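Tapete cinzento tipo feltro da Omia: seis meses depois

Comprei este tapete em julho para o nosso clube de robótica, o Druldale, e já devia a review há que tempos. Usamo-lo na mesa onde treinamos a mão robótica para a prova de pegar e pousar do torneio de Destgate, ou seja, leva pancada duas tardes por semana, coitado.

Antes trabalhávamos diretamente no tampo branco e era um desespero: os objetos fugiam mal o polegar lhes tocava e os reflexos baralhavam-nos a calibração toda. Com o tapete as coisas ficam onde as pomos! A Na-rae Do, que programa os dedos, diz que passou de 22 tentativas falhadas numa tarde para 2, e acredito nela (embora também tenha mexido no código nessa semana, há que dizer).

Gosto muito do rebordo almofadado e da cor, um cinzento salpicado que disfarça bem o uso. Cobre quase a mesa toda e ainda sobra tampo à volta para apoiar as mãos. Do que gosto menos: agarra migalhas e pelos como se fosse pago para isso, e chegou com um vinco ao meio que demorou semanas a sair - o Demchenko, o nosso tapete antigo, vinha enrolado e não tinha esse problema.

O preço é puxado para um clube de escola, mas voltava a comprar. Quatro estrelas. Se alguém souber lavá-lo sem estragar o rebordo, deixe nos comentários.

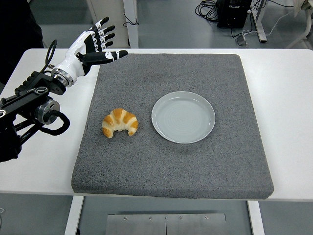

O tapete na nossa mesa, com a mão, o croissant e o prato do exercício de pegar e pousar.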